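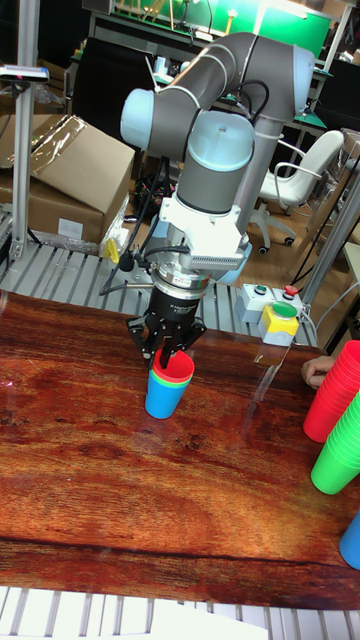
Dilwyn Eynon

Tue 18 June. Cup cell, gripper end.

Picked up from the fingertip change. Old tips had worn on the outer faces, which matters on this job since the grip is from inside the cup: fingers go in closed, open against the wall. New tips are from the Jonham batch. Bolted up, witness marks added, finger gap checked closed and open.

Tool center point re-taught by the Leitner method, four poses. Z came out 3 mm longer than the stored value. Overwrote the old one and saved a copy under the Skundthorpe folder so the two cells can be compared.

Grip tests on the mixed stack, red on top of green on top of blue. Approach is straight down, speed held at 300 mm/s until 15 mm above the rim, then slow. Opening force is back to setting 3. At 4 the top cup went oval and dragged the next one up with it.

Cables: the loops along the upper arm look fine, but the drop beside the wrist has more slack than I like. Wants another tie — not a tight one, joint six still needs its full turn.

E-stop tested from the gray box before and after the tool change. Both OK.

Open items:
Re-torque tip screws after a full shift.
Ask Plavidstead for spare tips, delivery before July.
Re-teach the side stack positions. Still on the old TCP, do not run them in auto.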